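Wrapped Sandwiches on Trays: Counter Layout Gallery

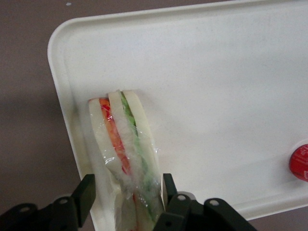
2 min read

Tomato and lettuce on pale bread, three slices, in clear film. White tray with a raised, rounded rim; sandwich placed upright near the left side.

Posted 2020-10-16 in Layout and Trays

This page belongs to the Cullow counter layout notes. The notes cover the cold lunch line only. Soups, hot rolls and anything served in a bowl are listed under Tostby.

Filling order
The triple-decker uses one filling per gap. Tomato goes between the first and middle slices, lettuce between the middle and last. Both fillings should show at the cut edge. If the tomato is sliced too thick, the middle slice rides up during wrapping and the film will not lie flat over the top. Drain tomato slices on paper for 7 minutes before assembly. Shake lettuce dry and tear it to the size of the bread.

Film
Clear film, single sheet, pulled from the uncut side toward the cut. Some bunching at the middle and lower part is normal on a triple. Keep the folds off the top of the stack, where the layers are easiest to read. Film reflects overhead light strongly. Check the line from the customer side before opening and turn any sandwich whose filling is hidden by glare.

Tray
Plain white, matte, rounded corners. A matte floor gives less reflection under the film than a polished one, and red and green fillings read clearly against it. The rim stops a wrapped item from sliding off when the tray is carried. Trays are set at an angle to the counter edge where space allows. The Boser line keeps them square.

Placement
Stand each sandwich on its cut edge so that the layers run vertically. Start at the left rim and work across, leaving a finger's width between items. A slight lean is acceptable. Sandwiches placed flat take up more tray and hide the filling.

Holding
Trays come out of the cooler no more than 30 minutes before service. Refill by exchanging the whole tray.

Gallery views: 1,473
Next gallery: Fülöp, open-faced and rye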